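Two days with sheep people

2018-03-01
By Shagufta Niazi

I have kept sheep for four years and I still feel like the new girl, so when a place came up on the young producers' coach to the Van Wyk place I said yes before I had looked at the diary. Then I looked at the diary and had to ring my sister and beg her to feed everybody for two days. She has forgiven me, more or less, although one of the ewes got into her car.

There were 14 of us on the trip, mostly under forty, with flocks of every size from my own little gang up to Aksel Fogh's, which is his family's and goes back to his grandfather. Aksel had the seat next to mine and slept through both counties. He woke up when we turned into the farm track and said the grass looked hungry, which I thought was a bit rich from somebody with a crease down his cheek.

The Van Wyk farm runs 1578 breeding ewes across a long, thin strip of hill that drops down to decent river ground at the bottom end. Ruan Le Roux manages it and he met us in the yard with a flask under his arm and no coat on. I was wearing two coats. He doesn't do speeches (thank goodness), he just started walking and we all trotted after him like, well, you know.

The lambing shed

First stop was the shed, and I could have stayed there all day. They scan everything and sort the ewes by how many lambs they're carrying, as most people do now, but then they split the twins again by condition, so the thin ones get fed separately from the fat ones. I have always put all my twins in together and hoped for the best. Ruan looked quite pained when I told him. He put my hand on the back of a ewe and made me guess her score, then did the same with the next one, and the next, until I was getting them right. I was half a score out on nearly everything to begin with, always on the generous side! I think I have been flattering my own sheep for years.

The individual pens are made from old gates and baler twine, same as mine, and I can't tell you how much that cheered me up. Water buckets hang on the outside with a gap to drink through, so no lamb can fall in and nobody has to climb over a hurdle at three in the morning with a full bucket. I have already moved two of mine. The other thing I pinched is the slate hanging at the end of each row. Whoever is going off shift writes up what they are worried about, and the next person reads it before touching anything. Ruan's were very short. One said "blue 40 sulking, watch her".

We had a long argument in there about iodine. Half the coach dips navels once and half does it twice, and there is one chap who sprays and would not be moved. Ruan dips twice, the second time when the lamb is dry. I do it once and then lie awake, so I may as well get up and do it again.

Fences and money

Lunch was soup in the workshop and after it Bongani Mthembu talked to us about borrowing. He used to lend to farmers and now he farms himself, and he said he wishes he'd done it the other way round, as he would have asked better questions. He wanted us each to write down what one ewe costs us for a year, without looking anything up. It was horribly quiet. I had a number for feed and a number for the vet and then I realised I'd never once put in the diesel, or the fencing, or my own time. Aksel had it to the penny, of course.

Bongani's advice was to do one sheet a month, by hand if that's how you like to work, and to do it on the same evening every month so it becomes a habit like putting the bins out. He also said that a bank would much rather see a bad year explained than a good year that can't be. I wrote that one on my hand because I had left my notebook on the coach.

There was a bit of a ding-dong afterwards over rented ground. Several of us are on grass lets with nothing in writing, me included, and he went quite pale. If you are reading this and you have a handshake on a field, he says at least send the owner a friendly letter setting out what you both agreed and keep a copy. I did mine when I got home. My landlord rang to ask if everything was all right.

Before tea we went up to see the new fencing on the top side. They have taken the hill end and cut it into 7 blocks with electric, moving the ewes through every few days in the growing season. Odutier supplied the energisers and Ruan reckons they have been no trouble apart from one that a ram sat on. The regrowth isn't much to look at on the first of March, wherever you are, so we were mainly admiring posts in a gale. He showed us pictures from last June and it was like another farm. I do want to try it. I've got one field I could split with what I have already in the barn, and I'll see how I get on with that before I go spending.

The dogs, briefly

I have to mention the dogs. There are four and the oldest, Fly, is retired and has a chair. We were given a go at moving a small bunch of hoggs through a gate with the youngest dog and I was shocking at it. I said the wrong command with enormous confidence and the dog just looked at Ruan. Aksel did it beautifully. I am told he practises.

Wool, and where it goes

On the second morning we drove down to Adine, the small wool business in the town that takes most of the Van Wyk clip. I was nearly more excited about this than about the lambing shed. I send my fleeces off each summer, the cheque comes back and it doesn't cover the shearer, and that is the end of it as far as I am concerned. Apostolos Zacharopoulos runs the buying side there and he was very patient with us. He tipped three fleeces out on the table and asked which one we'd pay most for. We nearly all picked the whitest. Wrong! It had a break in it halfway up the staple, and when he took a lock in both hands and gave it a sharp tug next to my ear I could hear it go. That was a check in the ewe's growth, he said, from a bad patch or a sudden change of feed, and it would snap all the way through the machinery.

So now I've been round my own lot tugging bits of wool and listening. Three of them have it, all from the batch I moved in a hurry last autumn, so there's the reason.

His other complaints were straw, marker spray and damp. Keep them off straw for a day or so before shearing if you can. Use the proper scourable marker and use less of it – he had one fleece there with a number on it you could have read from the moon. Never ever roll a fleece wet. And keep the bellies and the daggy bits out, even if the shearer is going like a train and you are the only one wrapping. He did say he'd pay a bit over for a clean, sorted clip, even a small one, and a few of us have been messaging since about putting ours together to make up a decent load. Astenik do a wool sheet that packs better than the old kind, apparently. Aksel is finding out the price for everybody.

We talked about colour too, and whether it's worth keeping coloured sheep for it. Apostolos thinks not, unless you have your own customers at the gate, because white will take any dye and the shops want their reds and their greens. I have six brown ones and I'm keeping them, I don't care. I did come away with a much better idea of what people pay for a finished jumper, though, and how many hands it has been through, and how very little of that gets back up the hill to the sheep.
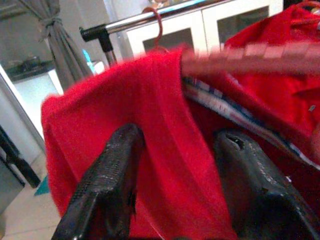
If you are thinking of going

They run the visit again in June, after shearing, when I should think the top ground is worth seeing properly. Write to the farm office early, as our coach filled up quickly. Take waterproof trousers, whatever the forecast says, and clean boots, because you will be scrubbed and dipped at the gate and again at the other end. There's a bunkhouse with proper heating. The showers are less proper. Supper was lamb, a great deal of it, and the vegetarian among us was given a whole cauliflower cheese to herself and was much envied.

I'd also say take your figures with you, even if they are awful. I would have got twice as much out of the session with Bongani if I had known what I was spending. And ask the daft questions. I asked why they put the hay racks so low and it led to twenty minutes on seeds in the neck wool that Apostolos said the next day was the most useful thing any farm could sort out.

We start lambing here in under a fortnight. The pens are up, the slates are hung, and I've been round the twins with my hand on their backs and split them into two lots, as instructed. One lot is very cross about it. If anybody has a spare heat lamp within driving distance, mine has gone pop again and I'd be very glad of a loan until Easter.

Contact the editor | Copyright 2018, all rights reserved | Back to top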